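Davix Student Robotics Board > Course Projects > Manipulation in Simulation

Thread: Ball-in-cup task, scoring of the final state

p.tsakiris
Good afternoon to all teams. The Tismont section requests clarification on the scoring of the ball-in-cup task in the simulated track. The task sheet states that a trial is successful when "the ball is in the cup and the gripper is clear." It does not define "clear." Our team submitted 50 trials for the first review, and 6 were returned to us marked "undetermined." We would like to know which rule was applied before we submit the second set.
Polyxeni Tsakiris, team lead, Tismont section

v_paewai
Thank you for raising this matter. For the purposes of the course, "clear" means that neither fingertip is in contact with the cup or the ball at the last time step. The check reads the contact list from the simulator. It does not use the camera view. The six trials in question had no contact list attached, and the reviewers were therefore unable to assign a result. Teams may resubmit the logs without penalty.
Vaughan Paewai, course assistant

civix_team2
Our team respectfully disagrees with the use of the contact list alone. In our second practice set, the list reported no contact while one finger was still inside the opening of the cup. Under the rule as written, that trial would receive full marks. A minimum distance between each fingertip and the rim should be part of the definition.

athan_lab
We support the contact rule as it stands. A distance requirement would oblige every team to add a retreat motion at the end of each trial, and the time limit was not set with that motion in mind. Our section has already completed 155 trials under the present wording. A change at this stage would affect work that has been handed in.

civix_team2
The concern about completed work is understood. We would accept a distance rule that applies to the second review only. The question of time is less persuasive to us. Our own controller performs the retreat in 6 time steps.

athan_lab
That figure depends on the controller. Ours moves more slowly near the cup by design, and we do not consider this a fault. We would also note that the course report asks for a discussion of careful approach and release. A team should not lose marks for following that advice.

p.tsakiris
May I ask that the discussion include the camera view as well? Our report template requires one still of the final state for each group of trials, and we are uncertain whether a view of this type is acceptable. The still below is from trial 172 of our current set.

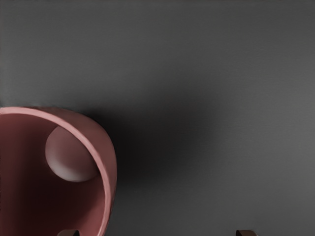 Trial 172, wrist view: ball in cup, gripper fingers open.

The cup is only partly within view. We can attach the contact list for the same time step if it is needed.

v_paewai
The still is acceptable for the report. The ball can be seen inside the cup and the fingertips are apart, and the template asks for no more than this. Please do attach the contact list, as the fingertips appear only at the lower edge and a reader cannot judge contact from the picture.

civix_team2
With respect, this supports our point. The left fingertip overlaps the rim in the view, and the distance between them cannot be measured from a single still. If the log recorded the distance, the matter would be settled for every trial.

athan_lab
An overlap in the view is a matter of camera angle. It should not be treated as evidence in either direction. We have no objection to recording the distance, provided that it is not scored.

v_paewai
The suggestion to record the distance without scoring it has been accepted by the course staff. The logging script will be updated with one added column. The contact rule remains in force for both reviews. Teams that wish to argue for a scored distance may do so in the discussion section of the report, where it will be read with interest.

civix_team2
We accept the decision, although we maintain our view, and will include our practice data in the report.

p.tsakiris
Thank you. The Tismont section will resubmit the six logs this evening. Will the new column be required for trials already recorded?

v_paewai
It will not. Please leave the column blank for those trials.

Contact the moderators | © Davix Student Robotics Board | Back to top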